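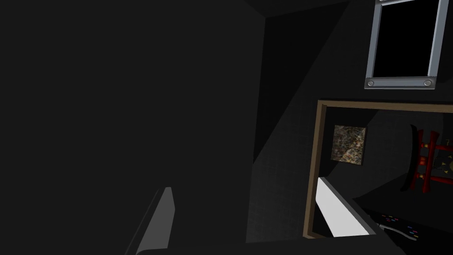
A silver-gray metal frame against a gray wall.

Drundthorpe's art lending library is back, and people can't get enough of it!

29/03/2021

The Drundthorpe Public Library has started lending out framed art again after a long break, and the first morning went better than anyone on staff had dared to hope. By lunchtime 75 pieces had gone home with new borrowers, including almost all of the small landscapes and a much-argued-over print of a heron.

The collection holds 351 works, mostly prints and watercolors by artists from Drundthorpe and nearby Flultevton. Anyone with a library card can take two at a time and keep them for three months. There is no fee, and the front desk will lend you a level and a packet of hooks if you ask (do ask, the good hooks go fast).

"I had a man come in for a seed catalog and leave with a linocut under each arm," said librarian Mavis Halvorsen, who spent much of February cleaning glass and replacing hanging wire. "I was so happy I forgot to stamp his card."

Printmaker Kaja Mägi has six works in the collection and loves the idea of them moving from house to house. "One of mine is going up in a kitchen on Kennedy Street, next to the toaster. That's a great spot for it," she said.

The library is also asking borrowers to write a line or two in the notebook that travels with each piece. Some of the older notebooks, from the first lending program, are on display by the stairs and are a real treat to read.

Pieces can be reserved at the front desk or by phone.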